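3.2 Evening lighting and the use of shared stairwells

The second part of the study dealt with how residents of older blocks of flats move through shared spaces after dark. Four housing estates were chosen: Bikport, Surkham, Trnka and Plillgate. All four were built with internal stairwells that have no windows on the lower floors, and in all four the lights are worked by push-button timers. At Bikport and Surkham the timers had been set to 40 seconds for as long as the managing bodies held records. At Trnka and Plillgate the setting had been raised to 100 seconds before our work began.

Household questionnaires were delivered by hand in August and gathered in over the following weeks. A total of 157 households returned a form that could be used. Forms on which the floor number had been left out were set aside, as the length of the climb was needed for every later step of the analysis. Arancibia's earlier work on night-time walking routes supplied the wording for the questions on comfort and confidence, with small changes to suit indoor settings.

Residents on the upper floors of the two estates with short timers often reported that the light went out before they reached their own door. Many had settled on habits to deal with this. Some carried a torch, some pressed the button again at each landing, and a fair number kept one hand on the rail for the whole climb whether the light was on or off. Older residents were more likely to describe the last of these — and to say that they went out less often in the evening than they would wish.

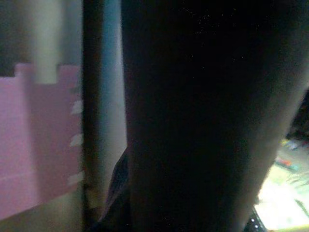
Figure 4. Dark surfaces at close range.

The button records tell a similar story from another side. Over the period of the study the counters fitted at Surkham logged 3664 presses, and the greater part of these fell between the early evening and midnight. Presses on the upper landings were more frequent than the number of households living there would lead one to expect. We take this to mean that people climbing to the top floors were restarting the timer on the way, as the questionnaire answers suggest. Sunday evenings differed little from the rest of the week.

Two limits should be kept in mind. The counters could not tell one person pressing twice from two people pressing once, and households that seldom go out after dark may have been less inclined to return the form. The comparison between estates is also affected by the pitch of the stairs, which is steeper at Plillgate than elsewhere. Section 3.3 takes up this last point and sets out the adjustment used.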